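The 71 to Maihi

I missed the last bus home because of a cake, and I would like it on record that it wasn't even a good cake. It was lemon, it was somebody's leaving do, and I stayed for a second slice because I'm weak. So at twenty to midnight I was standing at the stop on Jidura Road with a paper plate in my hand, watching the back lights of the 71 go round the corner by the chemist.

Now, my gran always told us there was another bus after the last one. Same number, same driver's cap, but it only stopped if you didn't put your arm out. We thought this was hilarious. My cousin used to stand at that stop with his hands in his pockets, whistling, until his mum shouted him in for his tea.

I put my hands in my pockets. Well, one hand. I still had the plate.

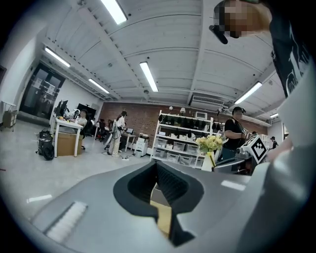
Bheki Baloyi told me afterwards that I should have just rung him, that he'd have come out in his slippers, and that his own uncle got on that bus in June one year and came home with someone else's umbrella and a taste for pickled onions. He said the trick was never to sit upstairs.

I sat upstairs, of course. I always do! The bus had come up so quietly that I only noticed when the doors opened, and the driver looked at my plate and then at me and said, "That's 2 pence, love, or the cake." I hadn't got 2 pence. Who has? So I gave her what was left of the lemon and went up to the front seat.
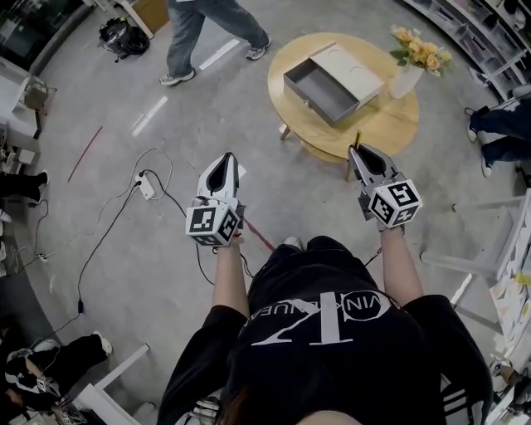
We went the usual way as far as the park, and then we went down Cliltis Lane, where no bus has any business going - it's got bollards. There was a man across the aisle reading yesterday's paper very slowly, moving his lips, and a girl with a cello asleep against the window. I asked the man where we were headed and he said Maihi, same as ever, and turned the page. I live in Maihi. I've never been so glad to hear it.

Except that when I got off, my street had its old lamps back, the ones they took down when I was at school, and the light was on in Gran's kitchen. I could hear the radio going. I could smell onions frying.

I stood at her gate for a good long while with the plate in my hand. I wanted to knock, you know I did. Then she pulled the curtain back, saw me, and tapped her wrist where her watch used to be, the way she did when we were late for school, and I turned round and ran back for the bus.

It stopped for me, even though I'd put my arm out.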